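I bought the Pesell teapot set in September, after the handle came off my old brown pot, and I've used it most days since. The set is a small porcelain pot with a lid and two handleless cups. I paid 70 for it, delivered.

## The cups

They are small, with a rim that flares out slightly, and they hold less than you'd think from the website. I fill mine close to the top with a strong black tea and it's gone in a few mouthfuls. If you want a mug of tea, buy a mug.

There is no handle, so you hold the cup by the rim. The flare helps with this. With very hot tea I still wait a minute or two before picking one up. The pale glaze shows the colour of the tea well, and I've had no staining that didn't come off with bicarbonate of soda.
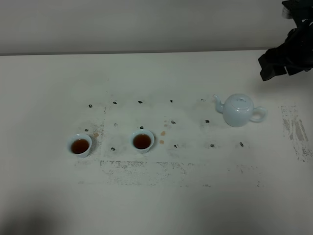
## The pot

The body is round and squat, with a looped handle and a short curved spout. Mine weighs 261 grams without the lid. The lid has a small knob, which is easy to grip with dry fingers and less easy with wet ones.

Pouring is the weak point. Tip it slowly and the last bit runs back under the spout and on to the table. A quicker, steeper pour is cleaner, and so is filling the pot a little less. Even so I get a few drips between one cup and the next, and on a white table they show up straight away. I keep a cloth next to it.

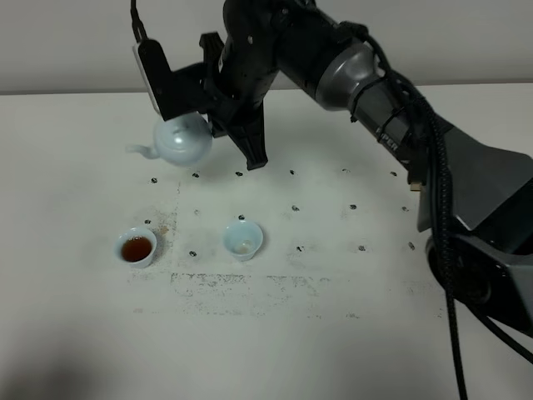
The handle is big enough for two of my fingers. Lovely Panganiban, who has the same set, finds it comfortable, but her hands are smaller than mine. There's no strainer inside, so loose leaves come through unless you use a basket. I use a cheap Brorel one and it fits — just.

## Washing up

Everything goes in the dishwasher according to the leaflet. I wash the pot by hand because the spout is hard to get clean otherwise. No chips so far.

## Worth buying?

For two people who like small cups, yes. I'd give it four out of 5, with the mark off for the drips.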